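Celtholm Robotics Floor
Pre-use inspection checklist, mobile and arm-mounted robots
Revision 6
Inspection date: January 28, 2026
Area: Illeck room, carpeted side
Result: Pass with comments. Two items to be closed in February.

How to fill this in: mark each line OK, Not OK or N/A. Any Not OK needs a comment. Do not power the drives until sections 1 to 3 are complete. The form stays with the machine's folder, not on the desk.

Section 1. Paperwork and people

1.1 Risk assessment is current and covers the task being run. OK
1.2 Operator and second person both signed off on this machine. OK
1.3 Task sheet states top speed in the shared area. OK
Comment: Sheet gives 300 mm per second. The controller was set to the same figure when checked.
1.4 Last service within 1000 running hours. OK
1.5 Emergency contact card on the wall by the door. Not OK
Comment: Card is there but has the old extension number. Reprint.

Section 2. Stops and guarding

2.1 Emergency stop on the machine pressed and released, drives dropped out. OK
2.2 Handheld stop tested from the far end of the room. OK
2.3 Restart needs a separate action after a stop is released. OK
2.4 Arm holds position with power off. OK
Comment: Slight sag at the shoulder, inside the limit in the Trarix manual. Same as last inspection.
2.5 Warning light works and can be seen from the doorway. OK
2.6 Protective stop triggers when the door opens. N/A
Comment: No interlock on this door. The second person stands at it during runs, as the risk assessment says.

Section 3. Hand, wrist and sleeves

3.1 Fingers open and close fully by jog control, no grinding. OK
3.2 Joint screws on the fingers tight, heads not rounded. OK
3.3 Fingertips free of splits and loose material. OK
3.4 Ribbed sleeves seated at both ends, no tears in the folds. OK
Comment: Check by touch as well as by eye, with the power off. The creases hide small cuts.
3.5 Grip force limit set for the task. OK
Comment: Limit is 39 N. Do not raise it without a new task sheet.

Section 4. Floor and working zone

4.1 Zone marked in yellow tape, corners complete. OK
Comment: Wrinkles in the tape are acceptable. Lifted ends are not. Press down or replace before the run.
4.2 Floor box lids closed wherever the task does not need the socket. Not OK
Comment: One lid open near the hand, with the box next to it shut. An open box is a trip point and fingers or wheels can catch in it. Close it, or write on the task sheet why it has to stay open. 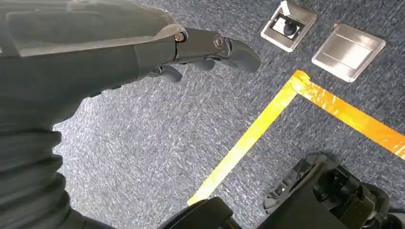 Item 4.2: open floor box ahead of the extended finger, closed box beside it at the tape corner.

4.3 Carpet flat, no ridges or loose edges in the path. OK
4.4 Cables routed outside the travel path or under a cover. OK
4.5 Lighting enough to see the tape from the operator's position. OK
4.6 Bags, chairs and spare parts kept out of the path. OK

Section 5. During and after the run

5.1 Nobody inside the tape while the drives are on.
5.2 Stop the run if the hand goes near an open floor box, even when the program allows for it.
5.3 Park the arm in the rest position before switching off.
5.4 Write up any contact with the floor or fixtures, including light touches. Use the Hwang log sheet.

Open actions

1.5 Reprint contact card. Due February.
4.2 Close lid before the next run. Add floor box positions to the room plan. Plan due February.

Next inspection: before first use after any change to the room layout, the hand or the task sheet.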